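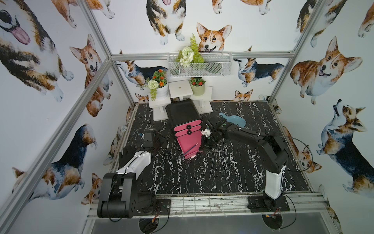
**탁상 서랍함**(卓上-函)은 책상, 선반, 작업대 등의 상판 위에 올려놓고 쓰는 소형 수납 가구이다. 외함 하나에 서랍 한 개 이상을 끼운 구조로, 필기구, 문구, 화장품, 공구 부품, 실과 단추 같은 작은 물건을 나누어 보관하는 데 쓰인다. 바닥에 세우는 서랍장과는 크기, 하중 조건, 전도(넘어짐) 특성에서 구별된다. 국내 유통 명칭은 통일되어 있지 않으며 '미니 서랍장', '데스크 서랍', '소품 서랍함' 등이 함께 쓰인다.

## 정의와 범위

일반적으로 한 손 또는 두 손으로 들어 옮길 수 있고, 사용 위치가 다른 가구의 상판 위인 것을 탁상 서랍함으로 본다. 서랍이 없이 칸만 있는 것은 정리함 또는 트레이, 뚜껑을 위로 여는 것은 함이나 상자로 분류한다. 앞면이 열린 문서 트레이는 인출식이어도 손잡이와 전판(前板)이 없으면 대개 제외한다.

전통 가구 가운데 빗접, 좌경, 약장의 소형품은 기능이 비슷하나 용도와 형식이 따로 정해져 있으므로 별도 항목으로 다루는 것이 보통이다.

## 구조

### 외함

외함은 천판, 측판, 지판, 뒤판으로 이루어진다. 판재형은 측판 사이에 칸막이 판(중판)을 끼워 서랍 칸을 나누고, 사출형은 칸막이와 측판을 한 몸으로 성형한다. 천판은 그 자체가 물건을 올려놓는 면이 되므로 측판보다 두껍게 하거나 색을 달리하는 경우가 있다. 분홍색이나 연두색 같은 밝은 전판에 검은 천판과 검은 손잡이를 맞추는 배색은 아동용과 장식용 제품에서 볼 수 있다.

뒤판은 외함이 평행사변형으로 찌그러지는 것을 막는다. 얇은 판을 홈에 끼우는 방식과 뒷면에 못이나 접착제로 붙이는 방식이 있으며, 뒤판을 생략한 저가품은 서랍을 자주 여닫으면 모서리 이음이 벌어지기 쉽다.

### 서랍

서랍은 전판, 옆판, 뒷판, 밑판으로 구성된다. 탁상용은 볼 레일을 쓰지 않고 서랍 밑면이 칸막이 판 위를 직접 미끄러지는 구조가 대부분이다. 이때 서랍과 칸 사이의 틈이 지나치게 크면 서랍이 비스듬히 물려 걸리고, 지나치게 작으면 습기로 판재가 부풀었을 때 열리지 않는다. 깊이에 비해 폭이 넓은 서랍일수록 한쪽으로 치우친 힘에 걸리기 쉽다.

전판의 형식은 두 가지이다.

- **덧댐식**: 전판이 외함 앞면을 덮는다. 칸막이 판의 마구리가 가려지고 제작 오차가 덜 드러난다.
- **안물림식**: 전판이 외함 안으로 들어가 앞면이 평평해진다. 사방 틈을 고르게 맞추어야 하므로 가공 정밀도가 필요하다.

### 손잡이

둥근 꼭지형 손잡이(knob)가 널리 쓰인다. 전판 안쪽에서 나사 한 개로 고정하며, 서랍마다 한 개씩 달 때는 전판의 가로 중심에 두어 위아래 손잡이가 수직선상에 놓이도록 한다. 중심에서 벗어나면 당길 때 서랍이 틀어진다. 나사 한 개로 고정한 꼭지는 사용 중 회전하면서 풀리는 일이 있으며, 스프링 와셔나 저강도 나사 고정제로 줄일 수 있다.

그 밖에 전판을 파낸 손걸이형, 가죽이나 천으로 만든 고리형, 명찰꽂이를 겸한 금속형이 있다.

## 재료

| 재료 | 가공 방식 | 장점 | 단점 |
|---|---|---|---|
| 원목 | 짜맞춤, 목심 | 보수와 재도장이 쉬움 | 계절에 따른 수축과 팽창 |
| 합판 | 목심, 나사 | 휨이 적음 | 마구리 처리 필요 |
| 중밀도 섬유판 | 나사, 접착 | 면이 고르고 도장이 잘됨 | 수분에 약함, 나사 재체결 곤란 |
| 합성수지 | 사출 성형 | 가볍고 물세척 가능 | 긁힘, 정전기로 인한 먼지 부착 |
| 판지 | 접이식 조립 | 저렴하고 가벼움 | 하중과 습기에 약함 |
| 금속판 | 절곡, 점용접 | 강도가 높음 | 소음, 상판 긁힘 |

도장면은 수성 아크릴계와 우레탄계가 많다. 분홍, 하늘색 등 옅은 색은 직사광선 아래에서 변색이 두드러질 수 있어 창가 배치에 주의가 필요하다.

## 치수와 하중

탁상 서랍함의 크기에는 널리 통용되는 단일 기준이 없다. 문서용은 A4 용지(210×297 mm)를 눕혀 넣을 수 있는 안치수를 기준으로 하고, 필기구용은 펜과 자의 길이에 맞춘다. 소품용은 이보다 작으며, 2단 구성이 기본형으로 취급된다.

가구 설계자 다부드 바흐티아리(Davoud Bakhtiari)는 제조사 수티츠(Sutitz)의 소형 수납 설계 지침에서 필기구용 서랍 한 칸의 정적 하중을 500 g으로 잡고, 서랍을 완전히 빼지 않은 상태에서 외함이 기울지 않을 것을 요건으로 두었다. 같은 회사의 2단 모델 '플로르케로'(Florkero)는 빈 상태의 무게가 약 783 g이다.

## 안정성

가벼운 탁상 서랍함은 서랍을 당기는 힘만으로도 외함이 함께 끌려오거나 앞으로 들릴 수 있다. 외함이 기우는 조건은 앞쪽 아래 모서리를 회전축으로 하는 모멘트의 균형으로 설명된다. 외함과 내용물의 무게가 만드는 복원 모멘트보다, 빠져나온 서랍의 무게와 손잡이에 걸리는 힘이 만드는 전도 모멘트가 크면 뒤쪽이 들린다. 위 칸의 손잡이는 회전축에서 높이 떨어져 있으므로 같은 힘으로 당겨도 전도 모멘트가 크다.

대리석 무늬 상판과 같이 표면이 매끄러운 곳에서는 기울기보다 미끄러짐이 먼저 일어나는 경우가 많다. 다만 바닥 앞쪽에 펜이나 얇은 막대가 끼어 있으면 지지면이 고르지 않게 되어 외함이 흔들린다.

대책은 다음과 같다.

1. 무거운 물건은 아래 칸의 뒤쪽에 넣는다.
2. 밑면 네 귀퉁이에 고무 또는 실리콘 받침을 붙인다.
3. 서랍을 열 때 다른 손으로 천판을 누른다.
4. 서랍 뒤쪽에 멈춤쇠를 두어 완전히 빠지지 않게 한다.
5. 천판 위에 높고 무거운 물건을 올려놓지 않는다.

## 배치

오른손잡이는 상판의 오른쪽, 왼손잡이는 왼쪽에 두는 것이 통례이나, 필기 공간이 좁으면 안쪽 벽면에 붙여 둔다. 앞쪽에는 서랍이 완전히 열릴 만큼의 여유가 있어야 하며, 그 범위에 필기구나 청소 도구를 놓으면 여닫을 때마다 치워야 한다.

장식 목적으로는 화분이나 받침대와 함께 두기도 한다. 높이가 서로 다른 흰색 받침대를 뒤쪽에 모으고 그 위에 조화 화분을 얹은 다음 앞에 서랍함을 놓으면, 낮은 가구가 뒤의 물건을 가리지 않는다. 생화 화분을 쓸 때는 물받침이 필요하고, 섬유판 제품은 화분과 간격을 둔다.

## 정리와 청소

내용물을 모두 비운 뒤 서랍을 위 칸부터 차례로 빼낸다. 서랍의 위치가 바뀌면 맞물림이 달라지는 제품이 있으므로, 밑면에 연필로 단 번호를 적어 두는 것이 좋다. 칸 안쪽의 먼지는 마른 솔로 앞쪽으로 쓸어내고, 상판에 떨어진 부스러기는 소형 쓰레받기로 받는다. 쓰레받기는 앞날이 상판에 밀착되는 것을 고르며, 금속 날은 광택 상판에 흠을 낼 수 있어 합성수지제가 적합하다.

미끄럼면이 뻑뻑할 때는 양초나 고형 파라핀을 얇게 문지른다. 식용유는 산화하면서 끈적해지므로 쓰지 않는다. 합성수지제는 중성세제로 닦고 완전히 말린 다음 조립한다.

## 고장과 수리

**손잡이 헛돎.** 안쪽 나사를 조인다. 섬유판의 구멍이 뭉개졌으면 목공용 접착제를 묻힌 이쑤시개를 채우고, 굳은 뒤 다시 박는다. 관통 볼트식이면 와셔를 넓은 것으로 바꾼다.

**밑판 빠짐.** 홈에서 밑판이 이탈한 경우로, 과적이 주된 원인이다. 홈의 묵은 접착제를 긁어내고 다시 끼운 뒤 모서리에 삼각 보강재를 댄다.

**외함 뒤틀림.** 두 대각선의 길이를 재어 차이가 있으면 직각이 틀어진 것이다. 뒤판을 떼어 내고 직각을 맞춘 상태에서 다시 고정한다.

**전판 칠 벗겨짐.** 고운 사포로 경계를 다듬고 하도 후 같은 색을 얇게 여러 번 칠한다. 손잡이는 미리 떼어 둔다.

## 유사 품목

- **부품함**: 투명 서랍 여러 개를 격자로 배열한 것. 보르켄트(Vorkent)의 벽걸이 겸용형처럼 탁상과 벽면에 모두 쓰는 제품이 있다.
- **보석함**: 내부에 천을 대고 반지꽂이 등을 갖춘 것.
- **서류 트레이**: 전판이 없거나 낮은 인출식 받침.
- **적층형 서랍**: 한 칸씩 따로 된 외함을 쌓는 것. 공방 반(Văn)의 제품은 위아래 외함을 나무못으로 맞물린다.

## 같이 보기

- 서랍장
- 문구 정리함
- 가구 손잡이
- 짜맞춤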